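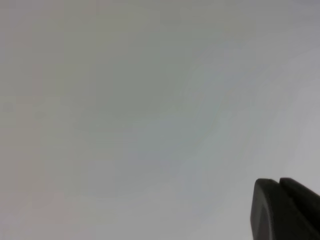

Young-sook Kwon had the evening shift at Rirden, and the target on the wall said 3458. The counter beside her keyboard said 3346.

She took hold of the leader arm and the other arm moved with her. Reach, lower, close, lift, open, back to rest. She pressed the pedal to keep the run and started again.

In February they had paid by the hour. Now they paid by the kept run, and Kermani, who checked them upstairs, threw out anything with a pause in it. A pause taught the arm to pause, he said. Young-sook had lost 28 in one night because she had been thinking about her sister.

The job this month was a board game. Cultex wanted a machine that could play noughts and crosses with patients on a ward. The grid had been drawn by hand in black marker, and the lines weren't all the same thickness. She liked that about it. 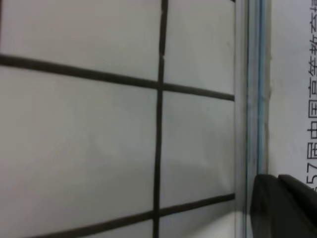

Why did they need so many runs of the same small move?
The arm learned from the differences between them, and the first 1000 had been too much alike.

At ten she stopped for tea. The message from Kermani was short. Her last batch was fine, he wrote, but the arm had begun to do something odd in testing. Before each move it went up and to the left a little, then came down.

She put the cup aside and held out her own hand over the desk, as if to pick up a pen. It went up and to the left a little – then it came down.

She wrote back that she would look into it, and took hold of the leader arm again.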